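# Vetdale Garment Handling Set

The Vetdale set holds demonstrations of two-armed garment handling, recorded for the training and testing of learned control policies. It is maintained by the Plirkley laboratory. Questions about its contents should be sent to Gil-soo Ra, who keeps the release log.

Last revised: Mar 16, 2026

## Contents

The current release holds 115 episodes across 9 tasks. Each episode covers one attempt at one task, from the moment the operator takes control to the moment the arms are returned to rest. Tasks include flattening, folding in half, moving a garment to one side and separating one garment from another.

Every episode directory contains:

- video from the wrist camera on each arm
- joint positions and gripper openings for both arms
- the operator's commands, stored separately from the measured positions
- a short written instruction, such as "spread the green garment flat"
- an outcome label

## Collection

Episodes were recorded by teleoperation. Operators worked from a written task sheet and were asked to keep a steady pace, without pausing to correct small wrinkles unless the sheet called for it. Six operators contributed, and each completed a practice period on the Yook control station before any of their episodes were accepted.

Garments overlap in many episodes, and the wrist views are often filled by cloth at close range. In the view below, one arm's closed fingers are near a seam in green fabric while the other gripper presses on the same cloth, just short of a bunched red piece. Work of this kind by both arms is common in the set and is not marked separately in the labels.

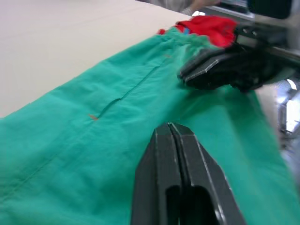
## Labels

Outcome labels take one of three values: `complete`, `partial` or `failed`. They were assigned by a reviewer who had not operated the arms in that episode. Where two reviewers disagreed, the lower value was kept. Failed episodes remain in the release and may be left out by filtering on the `outcome` field.

Written instructions name garments by colour and, where it was clear to the reviewer, by type. Where the type was in doubt, the word "garment" or "fabric" was used.

## Known limitations

- Wrist cameras sit close to the work, so the full outline of a large garment is seldom in view.
- The background beyond the table is not controlled. People and equipment may appear there.
- In 11 episodes the commands from one arm start late. These carry the flag `late_start`.
- Plain colours are more common than patterns. Users should not assume that results will carry over to striped or printed cloth.

## Use

The set may be used for research and teaching. Redistribution of altered copies requires a changed name and a note of the alterations. Episodes may be converted with the Pesero reader, version 6 or later — earlier versions drop the operator commands without warning.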